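Grendon Food Co-op
Minutes of the Online Store Working Group, February 24, 2019

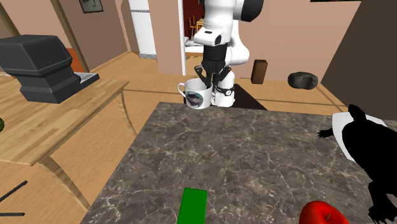
Meeting opened at 6:35 pm in the upstairs office on Cowie Street. Present: Jagadeesh Murthy (chair), Lorna, Pete, Denise, Farid. Apologies from Ruth. Denise took the minutes.

1. Minutes of last meeting
Accepted with one correction. Item 4 should have said the Prastuvville pickup point closes at 7 pm on weekdays, not 6 pm.

2. Orders and sales
Lorna went through the January report. The website took 169 orders in the month. Most were for dry goods and cleaning products. Bread orders were down again, and Lorna thinks the noon cutoff is the cause. Members who shop after work can't get bread for the next day. Pete will ask the bakery whether it can accept numbers by 4 pm.
The average order was a little higher than in November. Farid asked whether that figure included delivery fees. It does. Lorna will take the fees out of future reports so the two can be compared.

3. Substitutions
There were complaints about items being swapped without asking. One member ordered unsalted peanut butter and got salted, and another got a scented laundry powder after writing "no scent" in the notes. The packers say the notes don't print on the picking sheet when an order runs to a second page. Farid has looked at this and believes it is a setting in the template.
Agreed: no substitutions on any order unless the member has checked the box. Farid to fix the picking sheet before the next packing day.

4. Delivery to Plonow
Jagadeesh reported on his talk with the driver. She can add Plonow to the afternoon run if there are at least 11 orders. Below that the fuel is not covered. Denise pointed out that several Plonow members already drive to Prastuvville to collect and might not want to pay for delivery.
There was a long discussion about the fee. Pete wanted it the same as for Grendon. Lorna wanted it higher for the first few months. No decision. Jagadeesh will email the Plonow members and ask what they would pay, and the item comes back next time.

5. Product listings
The store now has over 2000 items listed, and many of them are out of date. Some products the co-op stopped carrying still show as in stock. Lorna suggested hiding anything that hasn't sold in a year and then checking the hidden list by hand. Agreed.
Weights are missing from most of the bulk bin items. Denise will do the flours and grains. Pete will do beans, nuts and dried fruit. Spices to be left for now.

6. Refunds
Card refunds are taking too long, in two cases more than a week. Only Ruth has the login to issue them. Agreed that Lorna should have one too. Jagadeesh to request it from the card company.
Store credit will still be offered first for anything under $10.

7. Other business
The cold bags are wearing out and not all of them come back. Farid will get a price for new ones with a co-op label sewn on.
Pete asked that the phone number on the contact page be changed. It still goes to the old shop line. Farid will change it this week.

Next meeting: date to be set by email once Ruth is back.

Meeting closed at 8:10 pm.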